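Drarnus Shared Workshop: Equipment Support
Ticket 1000: Osar burger assembly cell, arm stops before reaching the bun
Opened: 2023-03-08
Status: Open, awaiting member test
Priority: 4

Reported fault
The arm halts on its way to the left-hand compartments and the controller shows a following error. The fault was first noted in February, after the gripper fingers were changed.

Checks completed
1. Power supply and emergency stop circuit tested. No fault found.
2. Wrist cable re-seated at both ends. The error returned on the second run.
3. Controller log exported. The error is raised only when the wrist is angled down over the left side.
4. Layout compared with the Kovdale drawing. Buns and tomato are to stand in the clear-walled compartments on the left, with cabbage and lettuce in the container at the far end of the tray. 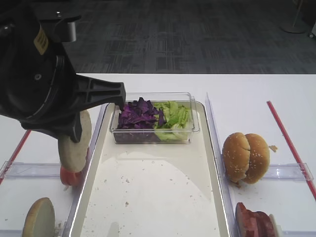
Action required
The approach height over the clear dividers is to be raised by 2 cm in the Sæther control file and the speed limit left unchanged. The member responsible for the build is asked to run the full sequence again and attach the new log to this ticket. Crumbs should be cleared from the tray before the test.

Linked tickets: none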